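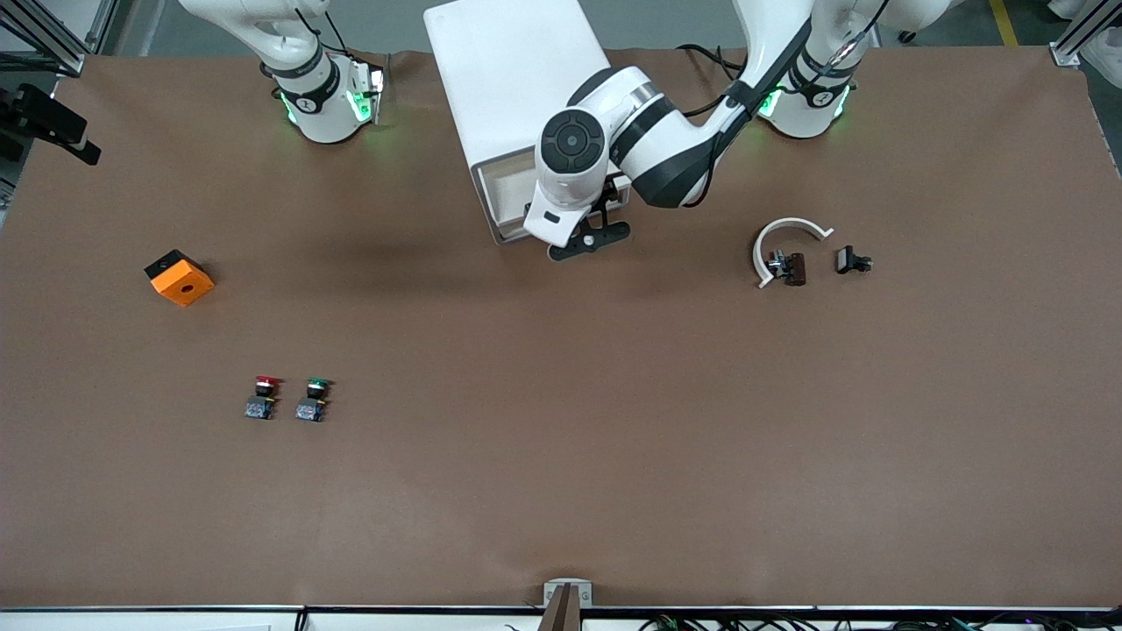 Both arms up on the bench, with the red and green buttons out in front.

Mar 30, 2021

So the budget for the second bench is due Friday and I've been putting it off in the most productive way possible, by tidying the parts drawer. Twice!

The arms were the easy bit to price. You ask, you get a quote, you wince, you move on. It's everything else that gets me. Last time I put down one line called "misc" and it swallowed 1,512 dollars before we'd run a single job (cables, brackets, switches, more cables). Iñaki Zabala still brings it up at lunch.

This time I'm splitting it out properly. Framing gets its own line. Grippers get their own line, and I'm asking for a spare, as waiting on a replacement from Hirkow cost us 13 days in September and I was not fun to be around. Push buttons and terminal blocks go together under controls – cheap stuff, but you always need more than you think.

The table top I'm still going back and forth on. Worno wants 279 for one cut to size, and Villa will do it for less if we drill our own mounting holes. I have seen our drilling. I'm leaning Worno.

All in I'm hoping to keep the extras under 4,000, and that's with a bit set aside for the Zullbridge training day, which I'd really like two of us to go on this time (I came back with nine pages of notes and could read maybe half of them).

If you've kitted out a two-arm bench and there's a line I'm missing, leave me a comment before Friday. I've got the spreadsheet open and a fresh pot of coffee on.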